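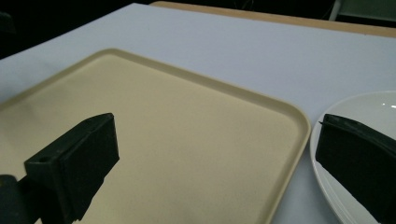

Fajardo Street repair evenings return in January

If you have a lamp that flickers or a favorite coat with a zipper that gave up last winter, you'll be glad to hear that the Cudberg repair evenings are coming back in January, in the same ground-floor room at the Tudeven building on Fajardo Street, with doors opening at 6:30 p.m.

The evenings began as a small get-together for people who liked mending things, and they have grown a good deal since then (the line for the sewing machines went right out to the bike racks last spring!). Over the past season visitors brought in 159 items, from toasters to a very old accordion, and most of them went home in working order. Fleltilska, the hardware store next door, has given $2000 toward spare parts and new soldering irons, and will again lend its long ladder for hanging the lights.

There will be 11 evenings this season, all free, with coffee and usually a cake or two. Bring one item per person, please, along with any loose screws you may have saved in a jar. Large appliances still have to stay at home.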